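Kassa folding step stool, two months in

I bought the Kassa in October 2024 to replace an older Gruseo that had started to wobble. It has 2 steps, folds flat and costs 50 dollars. The box says it holds 100 kilos, and it feels solid under me.

The hinge was stiff for the first week. A drop of oil fixed that.
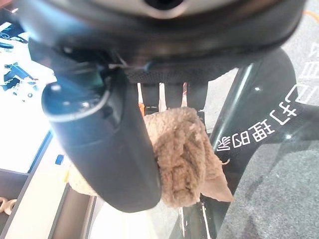
Black and dark gray, close up.

My one complaint is the feet. They slide on tile, so I put rubber pads on them. Drutby sells a similar stool for 40 dollars, but the top step is too narrow for my shoes. The Kassa fits in the gap beside my fridge and I use it most days. Four stars. I would buy it again at this price.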